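Notes from the bench: the Flondero pair, and whether we needed the service plan

Readers of this newsletter know how I feel about maintenance schedules written by the people who sell the spare parts. So when the Claneck training station got its Flondero hand-held grippers and the paperwork asked for a full teardown every month, I put the paperwork in a drawer and started a logbook instead. We're now at 3271 recorded grasps across the pair, and I have opinions.

The first is about fingertips. The manual treats them as a wear item and wants them replaced on a calendar. I don't see how a calendar knows anything about rubbing. What I do now is close the jaws on a strip of copy paper and pull. If it drags evenly from one side of the tip to the other, the tip stays on. If it slides out at one corner, I loosen the tip screws, square it up and try again before I even think about a new one. The first set went 1504 grasps before squaring it up stopped helping. I'd been told to expect far less, and I'd like to know what that advice was based on.

The second is cables. Every fault we've logged on this station, apart from one, came down to a cable, and the glossy part of the brochure has nothing to say on the subject. A cable on a hand-held unit gets dragged over the table edge all day, and it bends hardest right where it leaves the body. We lost most of a morning in March to a left unit that reported its jaws open whenever the operator reached forward. The supplier's phone support had us reinstall the software. Twice. The fix was a reseated connector and a looser loop, so that reaching forward doesn't pull on the plug. I now check that loop before every session, and it takes less time than the login screen.

The one fault that wasn't a cable was a mounting plate. The plates on top of the grippers have to stay put, or everything recorded afterward is slightly wrong in a way you won't spot until somebody tries to use it. I put a paint-pen line across each screw head and onto the plate. If the line is broken, the screw has moved. Urkitum will sell you a torque screwdriver with a certificate for this, and it's a nice screwdriver, but it can't tell you what happened since you last picked it up. The pen can.

Then the table. I was doubtful that a tabletop clamped to a frame would stay where we left it, and I'm still not fully convinced. Lean on a corner while reaching for something at the back and you're testing those clamps whether you meant to or not. We check them at 8 in the morning and again after lunch, by hand, with a push from each side. Please don't crank them down until they creak – that's how you dent the top, and a dented top is a table that rocks.

As for the checkout routine, it's short. Open both sets of jaws all the way and look at the gap. Close them on something light. I use a plastic cup, for the simple reason that a cup complains. A solid block will put up with almost any amount of squeeze and tell you nothing, while a thin cup buckles if the grip is too hard and slides if it's too soft. Pick it up, move it to the basket, bring it back, swap hands.
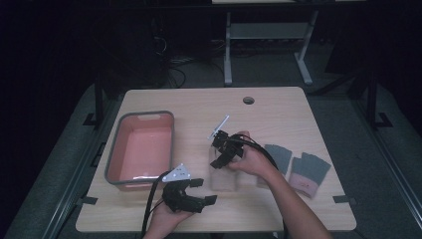

Do the grippers need recalibrating after every fingertip change?

Only if the new tips sit differently from the old ones. Zero the jaws fully closed, run the paper test, and compare the reading with the last one in the logbook. If they match, get on with your day. The Haruna course handout says to recalibrate regardless, and I've tried it both ways on this pair without finding a difference I could measure.

What I can't tell you yet is how the jaw slides will age. There's a little side play in the right unit that I don't remember from the start, though I didn't measure it then, so that's my memory against a feeler gauge. It's in the log now. The replacement slide kit is listed at $44, and I'm holding off until the play shows up in the paper test. If anyone else on the list has run a Flondero pair longer than we have, send me your numbers – the ones you wrote down, please, and not the ones in the brochure.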